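The Brown Years

How I fell for the least popular color in the closet, and stayed there 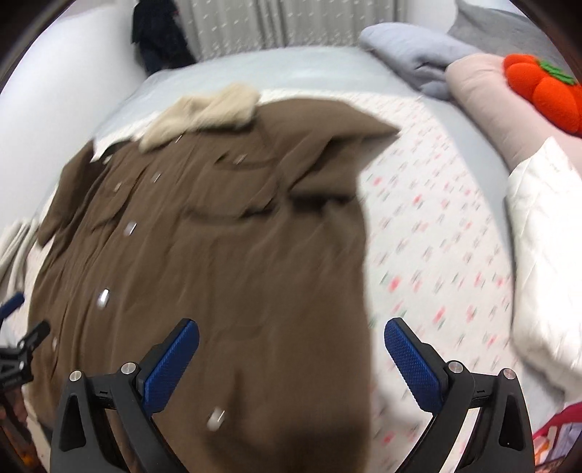
It started with a cardigan

I used to say I didn't wear brown. I said it the way people say they don't eat olives, with a little shudder, as if the matter had been settled in childhood (it had, by a pair of corduroys). Then one March I ducked into a thrift store called Pekow to get out of the rain, and I came out with a cardigan the color of strong tea. It cost me 11 dollars and it had leather buttons, one of them chewed.

I wore it for a week straight. I wore it to the dentist. A stranger at the bus stop told me I looked "rested," a word that had not been used about me in years, and I went home and stood in front of my closet with its wall of black and navy and thought, well, huh.

That was a while ago now, and I've turned into a person who will talk to you about brown at parties. I'm sorry in advance.

There are so many of them!

The first thing you learn when you start shopping for brown is that it's hardly one color. There's the reddish kind, like old brick, and the yellowish kind that wants to be mustard. There's a gray brown, the color of wet bark, and a purple brown that only shows up in daylight and has fooled me in three separate fitting rooms. Ask for brown in a paint store and they hand you a fan of chips as thick as a sandwich.

The Radex paint people near me have a deck with 1,088 colors in it, and one slow afternoon I sat on an upturned bucket and pulled out every chip I'd be willing to call brown. I ended up with 100 of them, fanned across my knees, and the woman at the counter came over and put four back. She said they were green. We went to the window to look and I still think she's wrong about two of them.

The names are a treat, too. Brown gets all the food names: toast, cocoa, chestnut, caramel, gingerbread. Somebody sat in a room and decided that the only way to sell this color was to make us hungry. I don't mind. I've bought things because of it.

What dye has to do with it

For a long stretch of history, if you were an ordinary person, you could dye your clothes brown without much trouble. Walnut hulls will do it. So will onion skins, some barks, plenty of lichens and a good strong pot of tea. Bright, lasting reds and purples were another matter entirely, and cost a great deal, and so they went to people with a great deal. Brown was what you wore to dig.

I tried the walnut business myself, after taking an evening class at a dye studio called Ulelik. You soak the hulls in a bucket until the water goes black and smells like a pond that's angry with you. Then you simmer it, strain it, and in goes the wool. My first skein came out a lovely deep bark color. My hands came out the same, and stayed that way through a job interview, a christening and most of a cold.

(Wear the gloves. They gave us gloves. I took mine off to scratch my nose and that was the end of me.)

The second batch was paler, and the third was so pale I called it "oat" and gave it away. But I kept that first skein and I've never knitted it into anything. It lives in a bowl on the bookshelf, like fruit.

The seventies problem

My mother's generation has feelings about brown. They lived through the brown refrigerator. They lived through the brown sofa with the wagon wheels on the arms, and the brown tile, and the wallpaper with brown mushrooms, and when they finally got out they painted everything peach and never looked back. I understand this! If I'd had to eat every breakfast of my teens off a brown plate I might have gone to peach as well.

But I missed most of that, and so what I get is the leftovers, and the leftovers are wonderful. The suede, the wool, the big floppy collars. Prices in the brown section of any secondhand rack are still kinder than they are for the same coat in camel, and camel is brown with a better agent.

How I wear it, for what that's worth

I'm no stylist, so take this as one person's muddle. Brown with black gets a bad rap and I do it all the time, mostly with boots. Brown with navy looks as if you own a boat. Brown with pale pink is my favorite of all, and I got that one straight off a box of chocolates from Alemayehu, the candy store on my corner, where the tissue paper is the exact pink of the inside of a shell.

Head to toe is harder. When I go all in I try to mix the textures, something fuzzy on top, something smooth below, or else I look like I deliver packages. I once wore a flat brown shirt with flat brown pants to a housewarming and was handed a box to sign for.

And check it outside before you pay. Store lights lie about brown more than about any other color I've bought. Ask if you can walk it to the door. Most places let you, and they'll keep an eye on you while you do it.

The cardigan, by the way, is still going. I've replaced the chewed button with one that nearly matches, and both elbows have patches now, in two different browns.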